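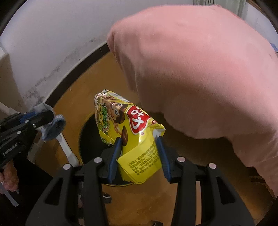
Yevdokiia Koval came to tai chi at the age of 39, after a knee operation. "My doctor wanted me to swim, but I am afraid of deep water," she tells me before her evening class in Heywood. Her first teacher, Joanne Dawber, made her stand still for the whole first month. "I was angry. Then in December I noticed that I climb the stairs without holding the rail."

Now she teaches 13 students, most of them beginners. She does not correct them much during the form - she prefers to talk after it, one by one. "If I stop a person in the middle, he thinks only about his elbow."

Does she still practice alone? "Every morning at six, in the kitchen. It is a small kitchen, so I do the form in two halves and turn around at the fridge."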